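From: Noboru Furukawa
To: toyblocks list
Subject: Re: [toyblocks] Refinishing old cubes, is the milk paint worth it?

Misaki Sugawara wrote:

> I did a whole set over in October with the Skokura milk paint and I
> can't say enough good things about it. Two coats, no primer, no
> sanding between. The color goes on flat and stays put. I'd tell
> anybody with a chipped set to strip it and start again. Old paint
> looks tired and the blocks don't stack right once the edges go.
> The kids at the Tusley playroom have been at mine ever since and
> you'd never know.

Misaki, I'm glad yours came out well, but I have trouble with nearly every part of this.

First, "since October" is not a test. I've got cubes from the old Ostcombe sets that went through a couple of families before they got to me, and the paint on those has been dropped down stairs. Ask me about the milk paint after it has been chewed on for a few years.

Second, no sanding. I tried a Skokura sample on scrap last winter, followed the card to the letter, and could lift it off with a thumbnail the next morning. Maybe I got a bad can. But Genji Ikeda had the same thing happen on birch, and he is fussier than I am. Bare wood, maybe. Over old gloss, I don't believe it.

Third, and this is what made me write, the business about worn edges and stacking. I don't buy it. A cube stands up because its faces are flat and reasonably square to each other. You can lose a good bit of paint off the rim and the face doesn't know the difference. What does cause trouble is size. Put a slightly bigger cube on top of two smaller ones and it will look crooked however nicely you paint it. That's where mixed sets get their bad name, and people go and blame the finish.

Red, green and yellow together, then the green one close up:

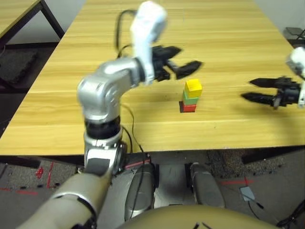
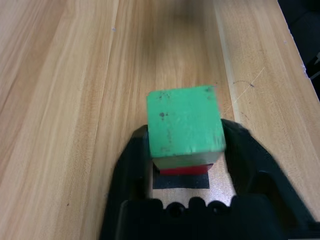

Genji Ikeda has written back to me off the list and says I can pass it on: he'd leave a green like that alone too, but he won't let me get away with the part about faces. He put a straightedge across 40 used cubes and found 4 that rocked, all of them from paint that had built up in a ridge where somebody touched up the corners. So a bad repaint can spoil a stack even if wear doesn't. He also says I'm too hard on milk paint and that the trouble on birch may have been his own impatience.

Fine, I'll give him the ridges. It still sounds to me like an argument for keeping the brush in the drawer.

As for the green itself, it's uneven and has dark specks and smudges on the top, and there's paint gone along the lower edge. I've seen people here call that "past saving." Past saving from what? Before anybody strips a cube in that state I would want them to try a barely damp cloth, then a white eraser on the marks, and then stop and look at it from the distance a child would.

One more thing. If you do strip, please find out what you're stripping. Nobody has shown me anything convincing on what went into the older reds and yellows, and "it was always fine for us" doesn't convince me. Don't dry sand unknown paint in the kitchen. If the age is a mystery, get it tested or put it on a shelf.

I'm open to being wrong on the Skokura. If Misaki or anyone else will send me two painted cubes, one done over bare wood and one over old gloss, I'll put them in the tin with my rough ones and shake it 100 times, and post whatever comes out. I'd want them unwaxed. Fumiko Chiba, you said you had some leftovers from the Katayama box, would you part with a couple?

Noboru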